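Home | Lost & Found | Microchips | FAQ | Contact

Missing and found pets: your questions answered

By Sólveig Þorgeirsson
February 18, 2024

I've been running the Calley lost pets page since my own cat disappeared one October, and my inbox fills up with the same handful of questions every week. I love hearing from you (please keep writing!), but it's faster for everyone if the answers are sitting somewhere you can find them at two in the morning, when you're standing on the verandah in your dressing gown shaking a biscuit tin. So have a read, and if yours isn't covered, send me a message.

My dog has been gone for an hour. Is it too early to make a fuss?

No! Make the fuss now. Ring the council pound, ring the vets nearest you and put a post up on the local page. I waited a whole day with my cat because I felt silly, and she'd been sitting in a cage at the vet's the entire time. People are very nice about it if you ring back later and say she was under the house.

What should I put in the post?

One clear photo, the nearest cross street, the time you last saw your pet and a phone number you'll answer. Say whether they're friendly or likely to bolt. You don't need the life story, although I do understand the urge – my first post was longer than this page and I still left out my number.

Leave one thing out on purpose. A scar, a funny toe, a patch of white on the belly. If someone rings and says they've got your dog, ask them about it.

Should I offer a reward?

I go back and forth on this one. A reward gets the post shared, no question. It also brings out the odd ratbag who has never laid eyes on your dog and wants the money sent first. If you do offer one, just write "reward" and leave off the amount. Never pay anything before you've got your pet in your arms, and if the caller gets pushy or threatening, hang up and tell the police.

How do I know whether he was stolen or just got out?

Often you don't, at least to start with. Go around the fence and look for digging, loose palings or a gate that's been left swinging. If the latch has been cut or the collar is lying on the ground, take photos before you touch anything and then report it. Ask the neighbours about their doorbell cameras that same day, as plenty of them record over themselves quite quickly.

Gebhard Hofstetter over on the Gulla side of the creek got his kelpie back after a neighbour went through her footage and spotted a ute she didn't know. The police had the rego by dinner time. I still get a bit teary about that one.

Someone says they've bought my dog in good faith. What now?

Please don't go round there by yourself. I know how badly you'll want to. Collect up what you have (chip paperwork, vet bills, council registration, old photos) and take it to the station. It can be slow and it's maddening, but I've seen a driveway argument make things much worse.

What does a microchip do? Can I track her with it?

Sorry, no, and this is the question that breaks my heart a little. A chip has no GPS in it. It holds a number, and a vet or pound scans it and looks up your details. If you've moved house or changed your mobile, those details could be years old. Go and check them today. I'll wait.

Are those collar trackers any good?

I use one called a Liltatport on my younger dog and I'm happy with it, apart from the charging, which I forget constantly. Get whatever suits you, but remember that a thief can take a collar off in seconds. The chip stays put.

I've found a dog. Can I keep him until someone turns up?

Get him scanned first. Any vet should do it, and Rostami's on the main road has never once sent me away. Then ring the council and let them know, and put up a post with only the basics in it. Ask anyone who claims him to describe something you haven't shown. You might be completely smitten by then (I've been there, twice), but somebody could be out calling his name.

How many pets have come home through the page?

We're at 225 so far, mostly dogs, plus over four cockatiels, which I'd never have believed when I started. Not every story ends well and I won't pretend otherwise, but please keep your post up. Cats especially can wander back in after months looking as if you're the one who's been away.

Can I help?

Yes please! Share the posts, check your shed before you lock it, and keep a spare lead in the car.

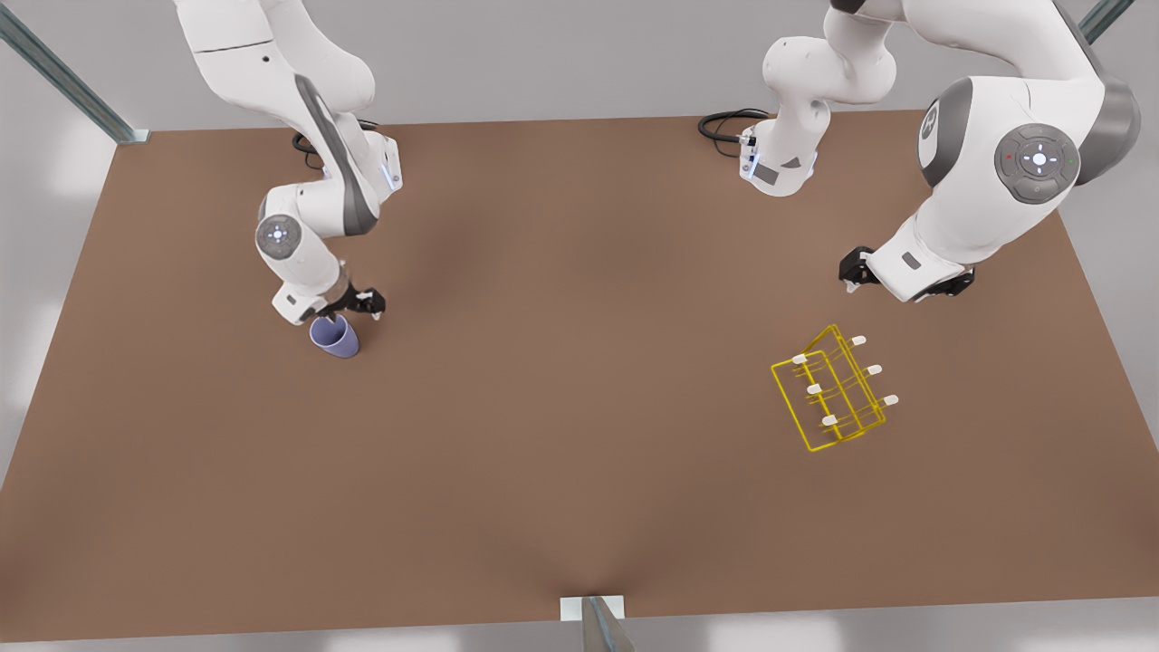
If you'd like to print posters for your street, message me and I'll send you the one I use – it's plain, with big letters, so people can read it from the car. Just remember to go back and take them down once your pet's home.

Contact Sólveig | © 2024 Calley Lost Pets | Back to top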